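Designing a Peg and Plate Sorting Board
Student project report, Product Design, Zullatbridge College

1. Introduction

The Gough board is a flat tabletop task for practising how small parts are picked up, turned and set down. The project brief asked for one board with parts of different sizes, all in a single colour, so that shape is the only clue to where each part goes. My first version was made in March and the second, covered in this report, was finished in May.
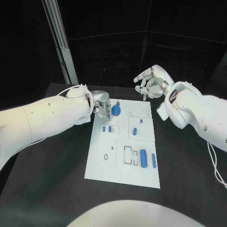

Report by S. Gikell

The board is white and lies flat on the table. I chose blue for the parts after trying grey ones, which were hard to find against the pale surface under the workshop lights. The dark tabletop helps as well, as the edge of the board is easy to see from a standing position.

2. Layout

The first version had all the outlines in one long line. It was quick to draw and dull to use, and people worked from left to right without looking at the shapes. For the second version I broke the surface into areas and used raised plates for some of them. I drew the layout by hand and redrew it in Nundex, a drawing package the college has on its older machines. This took 26 hours in total, more than I had planned, mostly because I moved the plates several times.

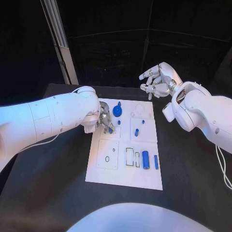

Choosing the outlines was the slowest part of the design. A round part standing up leaves a circle, but the same part on its side needs a different shape, and I wanted both on the board. The rectangular outlines in the lower right are there for the cylinders, which lie flat, and one is narrower than the other to go with the thinner cylinder. The oval outline is kept apart from these on its own raised square plate. In the first version the two rectangles were too close in width and were often mixed up.

3. Parts

The small pegs gave the most trouble. My early ones were 7 mm across and rolled off the table if they were dropped. I made a new set at 13 mm and rounded the ends slightly. The knob was easier. It has a disc for a base and a short upright post on top, so it can be held by the post or by the rim. 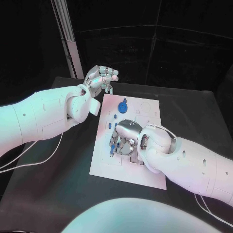 4. Problems and changes

The faint outlines are neat but hard to read in poor light. I would make them darker on a third version. The raised plates also need a softer edge, as a peg set down badly tips over against the side. I had no time left to change either of these before the hand-in.

The board with its parts weighs 700 g and fits in an ordinary document box. The drawings and the parts list are in Appendix A.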